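Can a machine do the chores yet? Questions we keep getting

Is there a robot I can buy that tidies a room?
No. You can buy one that vacuums around the mess. Picking the mess up is a different job, and every demo I've watched had a person standing just out of view.

But the videos look so good.
They do. Ask how many tries it took. Magdy Lamrani at Stillik told me his best clip was attempt 16, and I respect him for saying so.

What's hard about it?
Soft things, mostly. A fabric pouch changes shape when you squeeze it, and a cable goes wherever it likes. A child does this without thinking.

Are shops any further along?
A little. Menamix has had an arm sorting returns since June. It handled 129 items on its best day, almost 14 of them twice. Sigrun Eide still does the bags by hand.

Don't padded fingers fix the grip problem?
They help with scuffed or slippery items. They don't tell the machine which thing to pick up first, or where it belongs.

So when?
I was told seven years, seven years ago. I'd want to see one clear a cluttered table in a house it has never been in, with the owner watching.
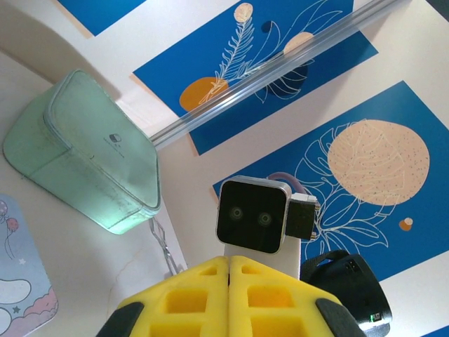 And then do it again on Wednesday, after the kids have been home. Until somebody shows me that, my answer stays at no.

Last updated: June
Contact | © Drilurton | Back to top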